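Quem trabalha em divulgação sabe como é: a oficina de uma pequena agência nunca é bem uma oficina. É meia sala, uma bancada, uma guilhotina que já viu melhores dias e caixas de folhetos até ao teto. Fui juntando estes conselhos ao longo de 18 anos a montar cartazes, expositores de balcão e malas de amostras para clientes, primeiro na Cuypers e agora por minha conta. Uns aprendi com colegas, outros aprendi a estragar material (e estraguei muito, acreditem!).

## Cortar cartão pluma sem o esfarelar

O segredo está na lâmina, e a lâmina tem de ser nova. Não é "quase nova", nem "ainda corta bem o papel": é nova, acabada de tirar da caixa. Eu mudo a minha a cada 4 painéis grandes, e mais cedo se a espuma começar a arrastar.

Corte em três passagens, sempre com a régua de metal bem presa:

1. a primeira só marca o papel de cima;
2. a segunda atravessa a espuma, com o x-ato bastante deitado;
3. a terceira corta o papel de baixo, devagarinho.

Se o bordo ficar com migalhas, passe uma lixa muito fina enrolada num taco, sempre no mesmo sentido. E ponha uma base de corte por baixo, por favor. A mesa da minha sogra ainda tem a marca do logótipo de um cliente.
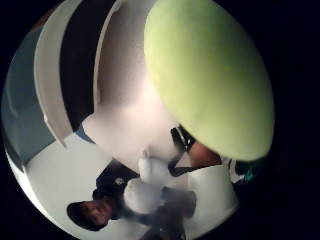

Os cantos arredondados são outra conversa. Experimentei copos, pires, um compasso de corte caríssimo, e acabei por voltar ao molde de cartolina grossa feito em casa. Desenha-se a curva uma vez, corta-se com calma, lixa-se o molde até a lâmina correr sem soluços, e guarda-se num envelope com o raio escrito por fora. Os meus moldes têm anos e estão como novos.

## Colar vinil sem bolhas

Água com uma gota de detergente da loiça num borrifador. Uma gota mesmo, que com mais do que isso a cola demora uma eternidade a agarrar. Borrife a superfície já limpa, pouse o vinil, acerte-o com os dedos enquanto ainda desliza e depois puxe a água do centro para fora com uma espátula forrada a feltro.

As bolhas teimosas picam-se com um alfinete, bem de lado, e alisam-se com o polegar. Em fevereiro, com a sala fria, aqueço um pouco o vinil com o secador de cabelo antes de começar, porque endurece e fica cheio de vontade própria. Este método é para vinil autocolante em superfícies lisas, como vidro ou acrílico. Em cartão esqueçam a água e trabalhem a seco, descolando o papel protetor um palmo de cada vez.

## Tirar restos de cola dos expositores

Os expositores voltam das lojas num estado lastimoso, com etiquetas de preço por cima de etiquetas de preço. Antes de pegar em qualquer produto, tento sempre o secador: meio minuto de ar morno e a etiqueta sai quase inteira, puxada na horizontal e sem pressa nenhuma.

Para o que fica agarrado, óleo alimentar num pano, deixado a atuar enquanto se toma um café, e a seguir água morna com sabão. O álcool funciona bem no metal e no vidro, mas pode deixar o acrílico baço ou com fissuras fininhas, e aí já não há remédio. Foi assim que perdi uma vitrina inteira que a Wornar nos tinha encomendado para uma feira em Colovthorpe. Paguei outra do meu bolso e nunca mais me esqueci.

## Dobrar folhetos à mão

Para tiragens pequenas nem vale a pena ligar a máquina. Uma dobradeira de osso, daquelas de encadernador, faz um vinco limpo que a unha nunca fará. Veja primeiro o sentido da fibra do papel: dobre uma folha de teste ao alto e outra ao largo, sem vincar, e repare em qual delas oferece menos resistência. É nesse sentido que o vinco sai bonito. Se o desenho obrigar ao contrário, marque antes a linha com uma agulha de tricô encostada à régua.

Nas dobras em três, a aba de dentro deve ter menos 2 milímetros do que as outras, senão enrola na ponta e o folheto nunca fecha direito. Convém tratar disto no ficheiro, antes de imprimir, mas toda a gente se lembra tarde demais (eu incluída).

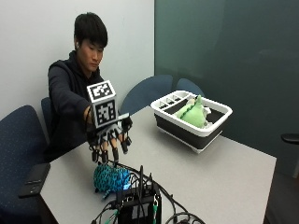
Depois de dobrados, ponha-os debaixo de um peso durante a noite. Eu uso dois catálogos antigos da Lastness, que são grossos como listas telefónicas e não servem para mais nada.

## Guardar rolos e amostras

Os rolos de papel e de vinil querem-se em pé, dentro de tubos, longe do radiador. Deitados uns sobre os outros acabam achatados e com uma marca que se repete ao longo de metros. O meu antigo chefe, Hendrik Visser, guardava-os em tubos de canalização aparafusados à parede, e copiei-lhe a ideia sem vergonha nenhuma. Na ponta de cada um colo um quadradinho do próprio material, com a referência a caneta.

As amostras de papel vão para bolsas transparentes, por gramagem e não por marca. Tenho mais de 53 bolsas e encontro qualquer uma num instante, coisa que não posso dizer das chaves do carro.

Quanto às canetas de acetato, guardem-nas deitadas. As minhas de ponta dupla secavam sempre de um dos lados até eu mudar a gaveta delas.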